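Bremeck-Unterkünfte: Datensatzbeschreibung

Version 3, Stand November

Inhalt
Der Datensatz enthält 1654 Kurzbeschreibungen zu 251 Unterkünften in der Region Bremeck: Hotels, Pensionen, Ferienwohnungen und Campingplätze. Jede Zeile entspricht einer Kurzbeschreibung in deutscher Sprache.

Felder
unterkunft_id: Ganzzahl, stabil über alle Versionen
typ: hotel, pension, fewo, camping
entfernung_see_m: Luftlinie zum Ufer des Hiltunia-Sees in Metern
ausstattung: Liste, durch Semikolon getrennt
text: Kurzbeschreibung, UTF-8

Herkunft
Die Texte stammen aus dem Export des Buchungssystems Lokance. Doppelte Einträge wurden entfernt, Preise und Telefonnummern gelöscht. Bei 472 Zeilen fehlt die Entfernungsangabe, das Feld ist dort leer.

Bilder
Im Ordner bilder liegen 325 Dateien im Format JPEG. Eine Zuordnung zu unterkunft_id besteht nicht.

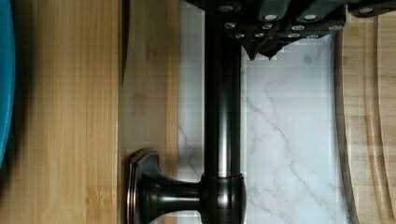 Abb. 1: Schwarze Armatur

Bekannte Einschränkungen
Campingplätze sind unterrepräsentiert. Saisonale Schließzeiten werden nicht abgebildet. Der Ortsteil Olteanu ist in älteren Zeilen noch unter Bremeck geführt.

Lizenz
CC BY 4.0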